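# Visit to the Eltunden eating and weight clinic

I went to the open day at Eltunden because my GP had mentioned it twice and I kept putting it off. The clinic takes up the ground floor of an old bank building. There is parking behind it, but the entrance is on the street side, so allow time to walk around.

Teófilo Bedoya, one of the dietitians, took our group through. He started in the weighing room, where the scale has no display facing the person standing on it. You can ask for your number or leave without hearing it. I have been weighed in a lot of hallways with the door open, and I would have liked this years ago.

The metabolic testing room was smaller than I expected. You lie on a bed under a clear hood while a machine measures the air you breathe out. Teófilo said people often arrive with a calorie target from an app and find their resting figure is well off it. One man asked if the test would tell him what to eat. It won't.

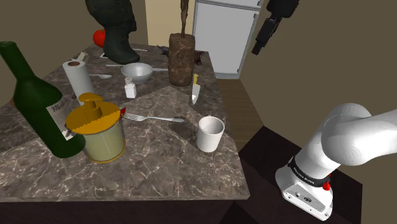 After that we had a talk from Heriberto Huaranga, who runs the group program, called Kindness. It meets weekly for three months and has no meal plan. People keep a record of hunger and mood, and nobody reads it unless they offer. He was asked about weight loss results and said the group doesn't collect them. A woman near me was annoyed by that and said so. I could see her point, as the program costs money and the provincial plan doesn't cover it.

Lunch was lentil soup, rye bread and a tray of butter tarts. I noticed I was waiting to see who took a tart first. I had one and a half.

The afternoon session on medication was too short. Most of the questions were about what happens when you stop, and we ran out of time with hands still up. They plan to repeat it in July.

I put my name down for the hood test but not the group. The wait is two months. Bring your health card and a list of anything you take, and don't eat that morning.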